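The small bin and other quiet heroes

By the time you read this the decorations will be back in their boxes, and if your house is anything like mine there will be a wrapper under something. There always is. I found one in October that had been behind the sofa since the summer holidays, and I am not a slovenly person – or at least I wasn't until I started paying attention to floors.

It began when we moved into the flat in Jedley and I inherited a living room with rather more floor than I was used to. My old place had carpet, a forgiving sort of brown that could swallow a biscuit whole. A pale wood-look floor forgives nothing, and one laid in a herringbone is worse still, as the pattern keeps leading your eye along until it arrives at whatever somebody dropped.

So I have become fond, late in life, of the small waste bin. I don't mean the great pedal affair in the kitchen, which needs a proper liner and a trip down the stairs. I mean the little round one that lives in the sitting room and costs next to nothing. We have 2 of them now, and my only regret is the years I spent without.
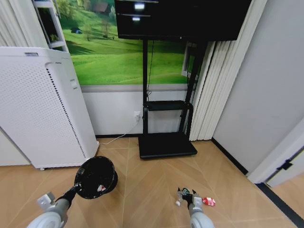 The trick with a little bin is to take it to the mess. For years I did it the other way about, walking back and forth with one sweet paper at a time, and of course I would get halfway, be distracted by the post, and find the sweet paper in my cardigan pocket a week later. Now I pick up the bin and go round the room with it, tipping it over on its side when I'm down at floor level, so that a crisp packet or a bottle top can go straight in. It takes 4 minutes, or the length of time the kettle and the teapot need between them.

Snack wrappers are the worst offenders in our house, and they are at their worst after a game of Uno, when everybody has one hand full of cards and the other in a packet. Next come the bits too small to have a name, the caps and the twists of foil, which love the edges of things. I look along the skirting board, and then around anything that stands on castors – an air purifier is a great collector of company, and so is its cable, so I go gently there.

Only when all that is done do I fetch the broom. A swept floor is a lovely thing, and I like to stand and admire mine for a moment before the family comes home.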